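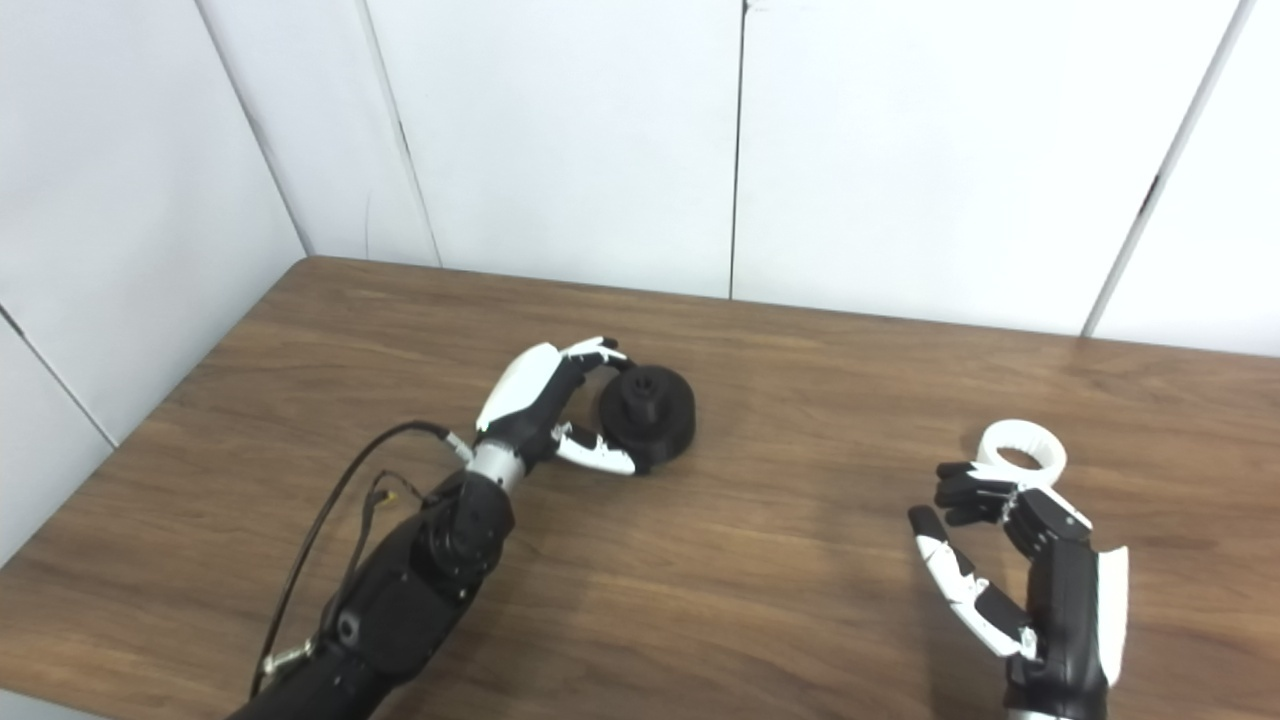

Entered by Rodrigo Bravo, workshop notebook, April, 4:40 p.m.
Read and scribbled on by Amparo

Back on the black hub pieces this afternoon, and I want to get it all down before I go home and forget which part was which, as I did with the last lot (sorry again, Amparo).

For whoever picks this up later: these are the dark matte ones with the wide round base and the smaller raised hub on top, the part with the notches in its edge. We have been calling them knobs, pulleys and "the Garrido things" depending on who is talking, and I would love it if we could settle on one name. I vote for hub. It's short and it fits on a tag.

The lot from Garrido is 22 pieces. I went through them on the wooden table, which I still like much better than the steel bench for this kind of work. The steel is cold on the wrists and every piece rings like a bell when you set it down, and by the end of an afternoon I'm ready to go live in a cave. The wood is kinder to the rims too. I wiped the table down first and found a good bit of old grit along the wall side, so please, everyone, give that side a pass with the cloth as well.

Now the weights. The drawing asks for 500 grams and lets us wander two either way. Lightest of the lot was 498, so that one squeaks in, and I put it on the scale three times to be sure I wasn't being generous. The heaviest was 501. I was honestly pleased with that. The Plondari lot in the winter was all over the place and we spent days arguing with the scale before we admitted the scale was fine.

The notches are where I slowed down. A few of them have a tiny lip on one side, the sort of thing you don't see at all but your thumbnail finds right away. I took the lips off with the small flat file, two or three light strokes and then a brush. Don't lean on it. I leaned on the first one and left a bright little scratch, so that piece is in the tray with green tape on it and my apologies. It should still be good for trying fits.

Fit on the Flulleo shaft: snug, a little too snug on two of them. They went on with a push and came off with a push and some language. I'd like to try them again in the morning when the room is cooler before I touch the bore, and I'd like company for it, as I tend to talk myself into things late in the day.

Handling, while I think of it. Pick them up by the wide base with your fingers over the rim. The hub looks like the natural handle – it looks exactly like a knob, I know – but the notched edge picks up every bit of skin oil and then the marks have to be cleaned out of each little gap with a cotton swab. I did a whole row of those today and it is slow going, though pleasant enough with the radio on.

Still to do:
Tag the good ones and box them for Flinuvside.
Try the two tight ones again, cold.
Order swabs. We are down to the bottom of the bag.
Find the other flat file, the one with the cork handle.

Note from Amparo: cork file is in my apron, I'll put it back. Hub is fine with me. Leave the green tape one out, I want to look at that scratch under the lamp.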